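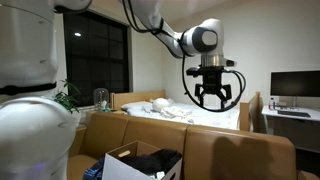

Home Notebooks Bookings Parts Purchasing Log out

30 Jun 2019

Budget stuff, laundry arm. Writing this up before I lose the bits of paper. Rochelle wants numbers she can put in the December request, and the draft has to be with her well before that, so treat this as the first pass. Amparo and Segundo please scribble on it.

What we want, in the order I'd fight for it:

1. Proper cable dress pack for the arm
2. Second set of fingers, softer tips
3. Spare gripper
4. Base or rail so we can move the thing without half a day lost
5. Lighting
6. Consumables, incl. clothes (yes it needs its own line, see below)

Cable first. Forearm run is fine, black zip ties, hasn't bothered anyone. The wrist is the problem. Loop from the wrist joint to the gripper hangs lower than the fingers. Over the bed OK, you have height. Going into the clothes box it gets there before the fingers do. Segundo has been keeping the last joint away from the ends of its travel so it doesn't wind up, costs us a bunch of approach angles. Shorter cable alone won't do it, tried on paper, joint needs the slack for a full turn. So either a dress pack with a retractor or a gripper that takes its signal through the flange and no outside cable at all.

Prostau quote for the dress pack: 600, brackets included, shipping not. Asked them if the brackets clamp on or need drilling. Clamp on they say. Get that in writing, nobody is drilling the forearm.

Through-flange option is Skuredero. Nice on the datasheet. Wants an adapter between flange and gripper, which makes the tool longer, which means redoing the tool center point and the payload numbers and every saved pose. Amparo's guess is two weeks of her time. That's not free even if it doesn't show on a PO. Also their finger mount is a different bolt pattern, so item 2 would have to be bought again. Leaning Prostau.

Fingers. Angled tips are good for getting under an edge, bad for one layer off a pile. Black cotton on black cotton they pick up two or three things at once, or pinch a fold and drop it on the way to the bed. Kandasamy does a silicone pad that goes over standard fingers, 37 a pair. Cheap enough to just buy from the petty budget and not wait for December. Ordering a few pairs, they'll wear. Question for Araceli: does the pad add enough thickness that the fingers don't close all the way? If yes we lose thin stuff, sheet corners etc. She has calipers and the drawing, I have niether.

Spare gripper. I know how this looks on a request. Argument: we have one. If it goes, everything stops, and last repair the turnaround was 13 working days, and that was with the service contract. Could pitch as spare + second tool so the box side and the bed side can be set up with different fingers and swapped. Rochelle thinks reviewers will like that better than "spare". Georges says don't dress it up, downtime is an argument by itself. I'm with Georges but will write it whichever way gets it paid.

Haven't got a firm price. Romevo would do a refurbished one, same model, with a six month warranty. New from the maker is a lot more and the lead time is silly. Romevo said "about 900 less than list" on the phone, which tells me nothing until they send the list price they're using. Chased twice. Georges knows the sales guy, will try.

Base / rail. Current spot behind the sofa side reaches the box and most of the bed. Pillow end is OK. Footboard end it's stretched, the far corner isn't happening with the wrist pointed straight down. And the desk might as well be in another building. Options:

- Move the furniture. Zero dollars. Sofa closer to the bed, box up on the sofa seat and not in front of it. But then it isn't really a room anymore, it's a work cell with a bed in it, and the whole point of the request is that it's a room.
- Linear rail. Romevo and Skuredero both sell them. Too long for that side, and the floor would want anchoring. Landlord. No.
- Heavy cart with leveling feet, dock in marked spots. Segundo's preference, mine too. Recalibrate at every dock, but he thinks that's minutes if we put a target on the headboard and one on the desk.

Cart price: unknown. Weight of arm + controller is the driver, most of the catalog carts aren't rated. Amparo to ask the machine shop what they'd charge to weld one. Put a placeholder in the sheet, mark it RED so it doesn't get mistaken for a quote like the compressor did.

Lighting. Runs after dark, the big window goes black, picks up a reflection of the light in one of the upper panes. Gripper throws a hard shadow onto the sofa back. White sheet, white pillow, white cloth, all under one kind of light = no edges for the vision to hang on to. Black clothes in the box are the opposite problem, one dark lump. Would like two soft panels on stands, dimmable, placed low and from the side so folds show up. And a blind or blackout curtain for the window so day and night runs can be compared. Curtain is hardware store money. Panels need a quote, didn't get to it. Not fussy about brand. Must not flicker at our exposure, ask for that specifically, last ones did and we found out after a whole evening of runs.

Clothes. Rochelle crossed this out last year. Putting it back in. Garments that get picked up over and over stretch and pill and stop behaving like what people have in a drawer. Need a stock, need to rotate it, need to write down what was in the box for each run. Want more colors too, and different weights, knit and woven. Thrift store by weight is fine. Plus a couple more boxes with the hand hole, same kind, they go soft at the rim once things have been pushed against them enough. Plus detergent, no joke, it's an actual line on the sheet now.

NOT asking for: second arm. Comes up every meeting. Folding the big stuff would be a lot easier, agreed, but it's a different size of request, needs its own safety review, and we haven't used up what one arm can do. Park it. Georges disagrees, noted Georges.

Also not asking for a new workstation. The monitor and keyboard at the desk do the job. If the desk becomes a task area (pick up small things, tidy) then the computer has to go someplace else, but thats a shelf and a long cable.

Service contract: renewal comes up in December too, same pot of money. Don't know if it's already been taken off the total Rochelle gave us. If not, the cart is dead and the spare gripper is maybe. Need to know this before spending any more time on prices. Should have been question one, moving on.

To do
- Kandasamy pads, order now (me)
- Finger closing gap with pad on (Araceli)
- Prostau: clamp bracket confirmation in writing, shipping cost, does the retractor fit our forearm diameter (me)
- Romevo refurb, real number w/ list price (Georges)
- Weld quote, cart (Amparo)
- Weigh controller, the label and the manual dont agree (Segundo)
- Light panels, quotes from two places (me, after the pads)
- Is service contract in or out of the total (Rochelle!!)

Until the dress pack shows up: keep the box approach slow, watch the loop, hand near the stop. Segundo wants to try a velcro strap halfway around to pull it up out of the way. OK by me as long as the wrist is swept through its full range by hand first and somebody writes down what happened.

Sheet is in the purchasing folder, the one with "v3" in the name. v4 is older, don't ask.

Last updated by R. Prendergast: total column corrected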